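# Luvbridge Gets Ready for a New Season, With a Longer Train Ride and an Old Favorite Back on Its Feet

5 March 2018

Families who have been counting on another summer at Luvbridge, the little amusement park on the lake road outside Warorberg, will be glad to hear that the gates open again in May, and that there will be a good deal to see that wasn't there last year. The park shared its plans this week, and while most of the rides will be right where people remember them, the miniature railroad has grown, the old carousel is coming home, and the food stands by the water have been moved around quite a bit.

The railroad is the big news. For as long as most of us can remember, the train has gone out past the duck pond, circled the picnic grove and come straight back to the station, and small children have always complained that it ended too soon. The new track keeps going behind the grove and into the pines, and it stops at a second station called Fudside, where riders can hop off and catch a later train back if they like. The whole trip now takes about 20 minutes, with 2 trains running on busy days.

"My own kids used to ask the driver to go around again before we had even stopped," said Tsion Lencho, the park's general manager, who started out there selling tickets as a teenager. "We've talked about those woods for years. It's such a pretty stretch, and all anybody ever saw of it was the back of the maintenance shed!"

The carousel, which spent all of last season in storage, has been repainted from top to bottom, and its 33 animals are being put back in their places a few at a time. Regular visitors will want to know that the ostrich is still on the outside row, and that the band organ has been tuned and will play on weekends and holidays - a little more quietly than before, out of kindness to the people who work at the ticket window next to it.

Down at the lake, the Chraibi Pavilion will have indoor seating for 200 people, so a rain shower no longer has to mean eating lunch in the car. The menu has been planned by Zinash Hailu, who ran the pancake stand near the front gate for many summers and has been given the whole kitchen to look after. Pancakes will be served until noon, and after that there will be soups, sandwiches, roast chicken and a proper vegetable plate. Meals in the pavilion will come on real dishes, while the walk-up windows will keep the paper trays that are easier to carry to the beach.

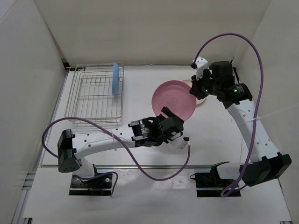
Hailu said she had heard from plenty of people who were worried about the peach cobbler, and she wanted them to know it is staying, with the same recipe and the same scoop of ice cream on top. "I wouldn't dare take it off," she said with a laugh. "I'd never be able to go to the grocery store again."

Parking will still be free, and picnic baskets are as welcome as ever in the grove. Season passes go on sale at the front office later this spring, and passes bought last year that were never used will be honored through the end of this season. Anyone who has lost one can bring a photo ID to the office, and the staff will look it up and print a new one.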